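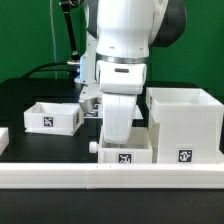 White boxes on a black table. Mine at home are white too, or they were when I bought them.

In defence of the open box

I have been having the same argument with my friend Zsófia Nyitrai for most of a year now and I've decided to have it in public, where she can't interrupt. It's about lids. She thinks everything you own should have one over it. I think lids are where belongings go to be forgotten, and that a plain white box with nothing on top is the best bit of storage anyone ever came up with.

Let me start with my hall cupboard. Last September I moved into a flat with exactly one cupboard in it (the estate agent called it "generous", and I suppose it was, for a coat), and I did what everybody does, I went out and bought boxes. Proper ones, with clip-down lids, from Stadovden, the big homewares place by the ring road. They cost me 44 pounds for the set and I was thrilled with them. I stacked them up to the ceiling. I wrote labels! I stood there with a cup of tea and the cupboard door open just so I could look.

By Christmas I'd bought a second roll of sticky tape, a second pair of kitchen scissors and a completely unnecessary quantity of AA batteries, all of which I already had, in the third box down, under two other boxes, under a lid. The labels didn't help at all. The label said BITS. Everything in a house is bits if you're tired enough when you write the label.

So in January I took all the lids off and slid them behind the wardrobe, and I spread the boxes along the shelves in a single layer. It looked worse, I'll give Zsófia that. You could see the tape. You could see the bicycle lights and the odd glove and the thing that bleeds the radiators. But I've not bought scissors since, and when something's got to go away it goes away, because putting it away means dropping it in. One hand, coat still on, phone under your chin. With a lid you've got to put down what you're holding, shift whatever's on top, undo the clips, and by then it's on the kitchen table and it lives there now.

Zsófia's case, to be fair to her, is dust. She's very strong on dust. She keeps her Christmas decorations, her winter jumpers and, I swear, her spare tea towels under lids, and her flat looks like the inside of a very calm fridge. I asked her where she'd put the fondue set I lent her and it took her two evenings to find it. No dust on it, mind you.

I don't want to be silly about this. There are things I'd put under a lid without a murmur: jumpers, because of moths, and flour, and anything going up in a loft. If you only want it once a year then hide it as well as you like. My trouble is with using that sort of box for everyday stuff, the things that are in and out all week, and I think most of us do it because the shops photograph their boxes closed. Of course they do. A closed box looks finished and an open one looks as if somebody's halfway through something. Well, I am halfway through something, I'm halfway through Tuesday's post and a broken lamp.

I do have a view on colour while I'm here. White, inside as well as out. I had some handsome dark baskets in the old place, a range called Skoken, and small things simply vanished in the bottom of them. Black screws, hair grips, keys, gone. In a white box you can see a hair grip from the doorway. Yes, they get grubby. Wipe them. And if you can, stand them on something dark, so you notice when one's been shoved out of line or there's a stray receipt beside it. I painted my shelves black in the spring and it did more for the tidiness of that cupboard than any amount of good intention.

Shallow is better than deep, too. Deep boxes are lids by another route, as the top layer covers everything beneath it. My neighbour Vilmos Takács disagrees and keeps one enormous tub by his back door that he roots through up to the shoulder, cheerfully, every morning, looking for the dog's lead. He says he likes the exercise.

As for Zsófia, she came round last month and borrowed the tape. She walked straight to the cupboard, took it out of its box, used it and dropped it back in, and I said nothing, though I did look at her for quite a long time. She said the box needed a wipe. It did, a bit.

I've still got the lids, if anyone wants them.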